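17/09/2026, sorting of the plush samples, bench by the window

Today I continued with the soft toys from the Wundden box. In total there are 57 pieces and I want to have them all sorted before Hartmut Nolte comes back from Hollmann. I laid the gray sheet over the bench again, because the fluff of the terry pieces stays on it and I can shake it out in the yard. It should be ironed one day.

The rule for this round is the same as in March: fruits go in the white basket with the small holes, animals go in the carton on the floor. The durian is done. For the orange strawberry I had to look in the old list, where somebody wrote it under "tomato". I corrected this. 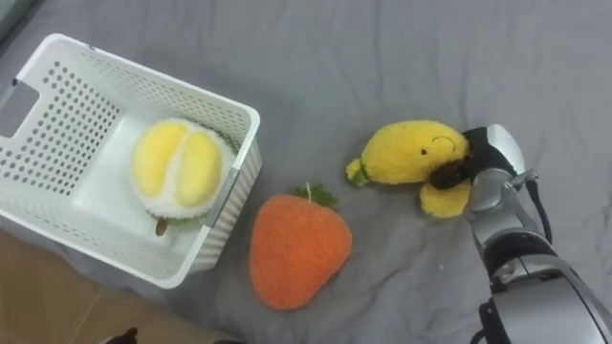

The duck is an animal, so carton, but first its seams must be checked. Hartmut wrote that 8 pieces from the last Brinuson delivery had open seams, mostly on the under side. Please pull only lightly with two fingers.

Open points:
Labels for the second basket are missing.
The spikes of the durian collect dust, try the soft brush and not the roller.
Ask Hartmut if the banana with the face counts as fruit. I would say yes.

Tomorrow I start with the small ones, roughly 10 are left in the bag.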